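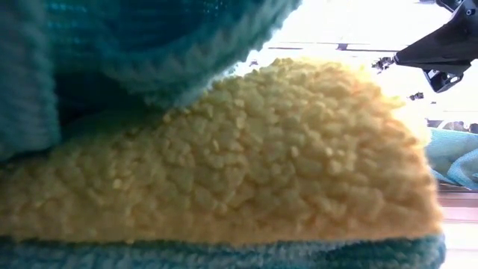
Lusgate list wrote:
> Has anyone got the Flulivetti fingers to let go of fluffy stuff cleanly? Mine close fine, then the
> pile hangs on to the pads when they open. I've turned the force down to 30 per cent and it made
> no odds. Thinking of going over to the Liem pair but they cost a fair bit more, and I don't want
> to redo the mount for nothing.

Hello all,

Yes, had just this, and it drove me up the wall for most of February! I've been on soft fabrics the whole time, knits and fleece mainly, stacked on top of each other so the arm has to pick the right layer. The yellow sherpa is my worst one by a mile. The teal knit is nearly as bad, all those loops.

Force wasn't it for me either. What helped was the opening speed. If the Flulivetti pair snaps open, the pile gets dragged along with the pads, but slow it right down for the first bit of travel and most of it slides off. I also put plain smooth tape over the ribbed pads (ugly, but cheap) and that did more than any setting I touched.

I did try the Liem fingers as well, on loan. Same arm, same cloths, 221 picks with each pair, and I wrote down every one that stuck. Flulivetti with ribbed pads was hopeless on fleece. With tape and slow opening it was only 4 behind the Liem over the lot, and I can't get excited about 4. Where the Liem really is nicer is a thin crumpled cloth lying next to something thick – the tips are narrower and don't grab the neighbour. If that's your job, fair enough, buy them. The mount isn't too bad either, you keep the same bracket and just swap the screws for longer ones.

One thing I haven't cracked is glare. I've got a bright window behind the bench and the Lerkine camera gets the top edge of the fleece wrong when the sun's on it, so the arm comes in too high and closes on air. Pulling the exposure down fixes the fleece and then the dark folds in the knit go to mush. Has anybody run the Lerkine with two exposures and merged them? The controller log has 2,259 lines of me trying, and you're welcome to it if you like that sort of thing.

Which pads have you got on at the moment, ribbed or flat? And are you opening all the way each time, or just enough to clear?

Cheers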